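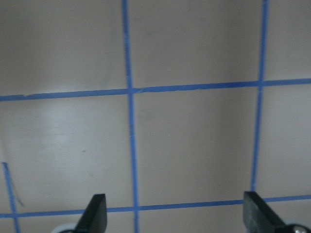 Jin-sol Ok es una actriz surcoreana de cine y televisión, conocida sobre todo por su papel de la inspectora en la serie Tukau. Buena parte de lo que circula sobre ella procede de entrevistas promocionales y de páginas de seguidores que se copian unas a otras, de modo que varios datos de este artículo deben leerse con reserva.

Primeros años

No existe acuerdo sobre su lugar de nacimiento. Las notas de prensa de su primera agencia, Olto, hablan de un pueblo pesquero de la costa sur; en una entrevista posterior la propia actriz dijo haber crecido en un barrio de las afueras de Seúl y no mencionó el mar. Las dos versiones podrían ser compatibles si la familia se mudó pronto, pero ninguna fuente lo afirma.

Se repite a menudo que fue descubierta a los 16 años mientras hacía cola en una panadería. La anécdota aparece por primera vez en el material publicitario de Olto y se parece demasiado a la que la misma agencia difundió sobre otra de sus representadas, Eun-ji Maeng. Lo que sí consta es que estudió interpretación y que dejó los estudios antes de terminarlos, a los 21 años, para rodar su primer largometraje.

Carrera

Su debut en el cine fue Bae, un drama familiar dirigido por Ji-hoon Seol. El papel era corto (tres escenas, una de ellas sin diálogo) y resulta difícil sostener, como hacen algunas biografías, que la película «la convirtió en estrella». Bae se estrenó en pocas salas y recibió críticas tibias. Su prestigio actual es posterior y debe bastante a que la actriz se hizo famosa después.

Siguieron dos años de trabajos secundarios en televisión.
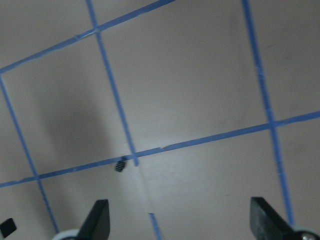
De esa etapa apenas se conservan grabaciones accesibles, y los resúmenes argumentales disponibles se contradicen en cuestiones tan básicas como el nombre de su personaje.

El reconocimiento llegó con Tukau, serie policiaca en la que interpreta a una inspectora que pierde la memoria de los hechos recientes. La productora Moson aseguró que se habían presentado 300 candidatas a la audición. La cifra no se ha documentado nunca, y Woo-jin Seol, guionista de la serie y hermano menor del director de Bae, contó más tarde que había escrito el personaje pensando en ella desde el principio. Si eso es cierto, no se entiende muy bien para qué sirvió la audición.

La serie tuvo dos temporadas. La tercera se anunció y se canceló sin explicación pública. Se ha atribuido la cancelación a un desacuerdo salarial, a la fatiga de la protagonista y a un enfado entre los hermanos Seol; las tres hipótesis proceden de fuentes anónimas.

Estilo interpretativo

La crítica alemana Wiebke Seidel, autora del único ensayo extenso sobre su trabajo, la describe como una actriz «de escucha», más interesante cuando reacciona que cuando habla. El ensayo es útil, aunque se apoya en copias subtituladas y pasa por alto el acento regional que la actriz utiliza en Tukau. Otros comentaristas consideran ese acento poco convincente.

También se ha dicho que Ok no ensaya. La afirmación parte de una frase suya en un programa de variedades, pronunciada entre risas, y contradice lo que han contado varios compañeros de reparto.

Vida personal

La actriz ha evitado hablar de su vida privada. El 03/10/2019 un portal de espectáculos publicó que se había casado en secreto con Ji-hoon Seol. Olto lo negó con un comunicado de dos líneas, el portal retiró la noticia y no presentó pruebas. Pese a ello, el supuesto matrimonio sigue figurando en numerosas fichas biográficas, a veces con una boda en abril que no menciona ni siquiera la noticia original.

Su estatura, su signo zodiacal y su patrimonio, datos habituales en ese tipo de fichas, varían de una página a otra y no se recogen aquí. 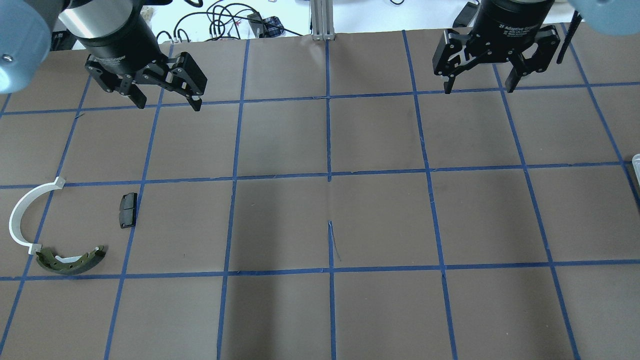 Filmografía seleccionada

Bae. Largometraje. Papel secundario.
Tukau. Serie de televisión, dos temporadas. Papel protagonista.

Algunas listas incluyen además un cortometraje estudiantil sin título. No se ha localizado ninguna copia y su nombre no aparece en los créditos que se conservan.

Véase también

Eun-ji Maeng
Ji-hoon Seol
Moson (productora)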